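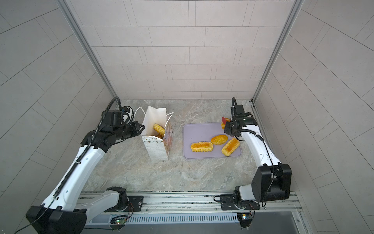

A paper gift bag and a tray of pastries on a marble-patterned work surface, between two robot arms.

Konstead Review

The Konstead Review is an American literary magazine that publishes poetry, short fiction, personal essays, and a small amount of work in translation. It appears twice a year in print and is edited from the town of Ralloscombe. The magazine also runs a chapbook series, Leinonen Editions, and gives an annual award for a group of poems, the Prarkidach Prize.

Contents
History
Format and content
Submissions
Leinonen Editions
Prarkidach Prize
Readings
Archive
See also

History

The magazine began as a stapled newsletter passed among members of a writing workshop that met above a hardware store on Konstead Street, from which it took its name. The early numbers were photocopied and carried no price. They contained poems, notes on books the members had been reading, and a page of corrections to the previous number.

After its second year the newsletter was opened to writers outside the workshop and the word "Review" was added to the title. The page of corrections was kept and still appears at the back of each issue, under the heading "Errata and Second Thoughts." Contributors may use it to publish a changed line or stanza from a poem printed earlier, and several poems are now better known in the form given there than in the form first published.

The workshop stopped meeting when its lease ended. The magazine moved to two rooms in Ralloscombe, where it has remained. It dropped its quarterly schedule soon after the move and was irregular for a time, with one double issue standing in for an entire year. The present schedule, with a summer issue in July and a winter issue, dates from the redesign that followed.

Format and content

Issues are perfect bound and slightly narrower than a standard trade paperback. The covers are printed in a single color on uncoated stock and carry the title, the issue number, and a list of contributors in alphabetical order. There is no cover art. Interior illustrations are rare and are limited to line drawings supplied by the writers themselves.

Poetry makes up more than half of a typical issue. The magazine has no stated preference for free or formal verse, though it has printed a large number of sonnets and syllabic poems, and one early issue was given over entirely to the villanelle. Long poems are accepted and are sometimes split across two issues.

The fiction is generally short. A regular section called "One Room" prints stories that take place in a single interior, with no change of location from start to finish. Kitchens, waiting rooms, and motel rooms have been common choices. The section started as a special feature and became permanent when submissions for it continued to arrive after the deadline.

Essays are mostly personal or about the craft of writing. The Review does not publish academic criticism with footnotes. Book reviews are limited to 600 words each and cover titles from small presses only. Translations are printed with the original text on the facing page where permission can be obtained.

Submissions

The Konstead Review reads unsolicited work during two periods a year. Poets may send up to five poems and prose writers one piece. Manuscripts are read without the author's name attached until a final selection has been made. Simultaneous submissions are allowed, and writers are asked to withdraw a piece promptly if it is taken elsewhere.

The magazine received 2,678 submissions in its most recent reported reading year and accepted 79 of them. Contributors are paid a flat fee per piece and receive two copies of the issue. Rights return to the author on publication.

Paper submissions were accepted until August 11, 2022, when the magazine changed to an online form. Writers without internet access, including those in prison, may still send work by mail at any time of year.

Leinonen Editions

Leinonen Editions is the chapbook series of the magazine. Each title is limited to 48 pages and is the work of one author. Most are poetry collections, but the series has also included a verse play, a sequence of prose fragments, and a set of letters between two fictional beekeepers.

Chapbooks are chosen from an open call held every other year. They are sewn by hand and sold mainly by subscription and at readings. Titles that sell out are not reprinted. The text is placed on the magazine's website one year later with the author's consent.

Prarkidach Prize

The Prarkidach Prize is given each year for an unpublished group of three to seven poems linked by subject or form. The winning group is printed in full in the winter issue. Finalists are listed but not ranked.

The prize is open to poets who have not published a full-length book. Chapbooks do not count against eligibility. Judges serve for one year and may not have taught or edited any of the finalists. In years when no entry has been thought suitable, the award has been carried over and two groups have been honored the following year.

Readings

A public reading is held in Ralloscombe for each new issue. Contributors read for no more than eight minutes, and each is asked to include one piece by another writer in the same issue. Recordings are kept but are released only on request.

Archive

Back issues from the redesign onward can be ordered from the magazine. The newsletters are incomplete, and the third and ninth numbers are known only from their tables of contents. An index of first lines is updated with each summer issue.

See also
Chapbook
List of literary magazines
Little magazine
Small press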